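Home | Opinion | Business | Technology | Letters

Sell me the kitchen, but tell me what it leaves out

July 25, 2019
By the technology columnist

Print this article | E-mail this article

Trodach wants $499 a year for a kitchen you can't cook in. Its new package, called Skurnlow, is a set of simulated rooms where a robot arm can be put to work before anyone buys the real arm. The company is pitching it to small shops and college labs, and it has offered a trial to anyone who signs up before December. I took the trial. I think the package is worth the money for some buyers, and I think it is being sold the wrong way.

The case for it is simple. A real arm is expensive and it breaks things. Practice on a real arm means somebody has to stand next to it, put the groceries back on the counter and start over. In software you press a key and the room is back the way it was. A small team can try a bad idea in the morning and drop it by lunch without replacing any parts.

The basic license comes with 60 household objects and 4 rooms. You can change the lighting and move the furniture. It ran on my six-year-old desktop, slowly, after I turned the shadows down. Setup took most of an evening. The manual skips a step where you have to name the folder before you import anything, and I lost an hour to that.

My complaint is with the sales page. It talks about robots that are "ready for the home" after training in Skurnlow. I don't think a buyer should accept that sentence. A simulated box weighs what somebody typed in. If that person never put the real one on a scale, the arm is learning about a box that doesn't exist. The same goes for how slick the cardboard is and how much it gives when you squeeze it. I looked for these numbers in the manual and found them for six objects. For the others I had to open the files and look, and in several the weight was the same round figure.

That can be fixed, and fixing it would cost less than another room. Brøndum, which sells a smaller package, prints a sheet for every object with its weight and where the weight came from. Its rooms are plain. I would still trust it further on the question of whether a grip will hold. Irncombe charges by the hour and publishes nothing at all, so Trodach is hardly the worst in the business.

What I would tell a buyer is to judge the package by its awkward objects. A ball or a mug says very little. Long, light cartons are a better test, and Skurnlow's kitchen has a good one, a box of aluminum foil. With the white gripper closed on one end of it and most of the length sticking out over the floor, everything depends on where the weight sits inside the carton. The room looks fine, down to the veins in the countertop and the knots in the floorboards. I would give up some of those knots for a page stating what the foil weighs. Ask Trodach for that page before the trial runs out, and hold off on paying until it arrives.
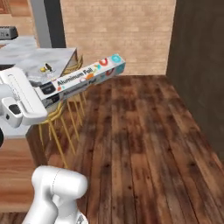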